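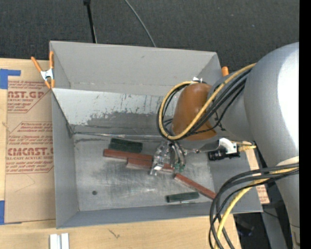 R. Mägi
Staff writer, Umthorpe pages

10 June 2023

She wants to meet at the bus station, obviously. Stand 4, by the tea hatch. She wrote the timetables for Rusico for most of her working life and she'd rather not have her name in the paper, "because people will ring me about the 30". Fair enough.

So, the 30. Umthorpe to the coast, the long way, via every village with a bench. She did the first version at her kitchen table with a ruler and four colours of pencil. "You start with the school. Always the school. Then the hospital shifts. Then whatever's left you share out, and somebody's cross."

Who was cross?

"The golf club. Every year. They wanted it at ten to and I gave them twenty past."

Tea arrives, too strong. She drinks it anyway, watching the stands. A single-decker pulls in and she looks at the clock, not at the bus. Two minutes down, she says, that'll be the level crossing.

The trick was the crossing, apparently, and the hill after it. A loaded bus takes the hill slower than an empty one, and market days were always loaded. "I used to ride it. Nobody asked me to. Back seat, flask, notebook. You can't do a hill from an office." She timed it in rain and in July with the caravans. July got its own sheet in the end, printed on yellow paper. People kept them. She's seen one framed in a pub toilet and was quite pleased.

Then came Preltulus, the scheduling program. I expect her to hate it. She doesn't, or not much. "It was quick. What took me a fortnight it did before lunch." It also gave one driver a meal break in a lay-by with no loo. "I rang the depot and said, would you? And they said no, and I said well then." She moved it back by hand. Moved quite a lot back by hand, by the sound of it, for years, and kept a list.

The list is in her bag. She lets me look but not copy. Small neat writing, village by village. "Wait for the sisters" is one entry. "Dog" is another, no explantion.

What about the cuts? She goes quiet, then fast. The evening buses went first – the last one home from town used to be gone eleven, now it's barely after tea. She was the one who had to draw it up. "I took it out on a Friday afternoon and felt like a burglar." There was a petition, over 450 signatures. She signed it herself, she says, and didn't tell work till she'd left.

Did it help?

"We got one back. The late one, summer only."

She thinks connections matter more than anything. A bus that leaves as the train gets in, she says, is just a way of annoying people. She'd hold them. Two minutes, most days that's all it wants. Drivers will do it if the sheet lets them, and hers did.

Does she still use the bus? Daft question, she's got her pass out already. Where's she off to? The coast, the long way. She wants to see what they've done with the hill.

I ask for a photo of the yellow sheet and she says she'll think abuot it. Then her bus is in, on time, and she's gone up the steps with half the tea left.

The summer timetable for the 30 starts in July. Printed copies from the tea hatch.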